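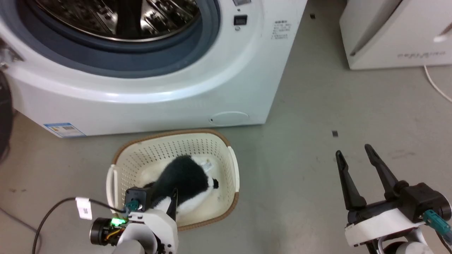
4.2 Comparing the two finger sets on the laundry task

Figure 3. Head camera view during the laundry task, with the left gripper at the basket and the plush toy, and the right gripper open above the floor.

We had been looking forward to this part of the study more than any other. Blocks and cups say a lot about a gripper's accuracy, but fabric and plush say much more about how it copes when an object changes shape under the fingers. The laundry task asks the robot to take a soft item from the basket, bring it to the open door of a front-loading washer, and let go of it inside the drum. The setting is shown in Figure 3.

We compared two finger sets on the same pair of arms. The first, which we call the Stallari fingers, is stiff and narrow toward the tip. The second, the Stiterik fingers, bends a little along its length and has a softer contact pad. The arms, controller, and head camera stayed the same throughout, and so did the closing speed. Each finger set was used for 50 attempts, split evenly between the two arms, so that each arm made 25 attempts per set. Henrike Hagedorn and Bernd Thiele took turns as operator and swapped halfway through each block.

The plush toy turned out to be a wonderful test object. It is mostly fur and stuffing, so a finger that comes in at a shallow angle can slide across the surface and push the toy against the basket wall. With the Stallari fingers, operators quickly learned to come in steeply and pinch a fold near the middle of the body. Once that fold was held, it stayed held, and the lift was steady. With the Stiterik fingers the first contact was much more forgiving. The pads settled into the fur from almost any direction, and both operators said they could start closing sooner. The price came later, on the way to the drum, where the toy sometimes swung and the soft fingers gave way with it.

The basket rim was the other place where the two sets parted ways. An arm reaching in from the side has to clear the rim and still get low enough for a good hold. The stiff fingers would catch on the edge and drag the whole basket across the smooth floor (we chased it more than once!). The flexible fingers brushed over the same edge and carried on. We had expected a small difference here and were delighted to find one that anyone in the room could spot.

Release was easier to judge. The washer door opening is edged by a thick rubber gasket, and an item let go too early tends to hang over it. Here the narrow Stallari tips had the upper hand, as they reached well past the gasket and opened without taking the item back out with them. The wider Stiterik pads needed more room to open, and fur clung to them now and then — a short shake of the wrist usually settled the matter.

Two things about the camera deserve mention. The head view shows the basket and the door opening together, which the operators liked very much, but it gives a poor sense of depth once a gripper is down inside the basket. Gunther Petersen suggested using the status light on the gripper as a rough height cue, and Hagedorn adopted the habit at once. The second point concerns the drum. Its metal surface throws back bright streaks that move as the head moves, and our first depth filter treated them as solid objects. Ilse Frerichs rewrote the filter in June, and all attempts discussed in this section were made with the new version.

In all, the recordings for this task contain 3,057 labeled contact events, each marked as a touch, a hold, a slip, or a release. Hauke Vogler labeled the full set, and Frerichs checked a portion of it without seeing his labels. They disagreed mostly on where a slip ends and a new hold begins, especially with the Stiterik fingers, whose pads can lose and regain the fur in one smooth motion. We kept Vogler's labels in those cases and list them separately in the supplement.

Neither set was the better choice for the whole task. We are now building a mixed finger with a stiff spine and a soft pad limited to the last joint, and the same laundry protocol will be used to test it. Section 4.3 turns to the controller settings, starting with closing speed.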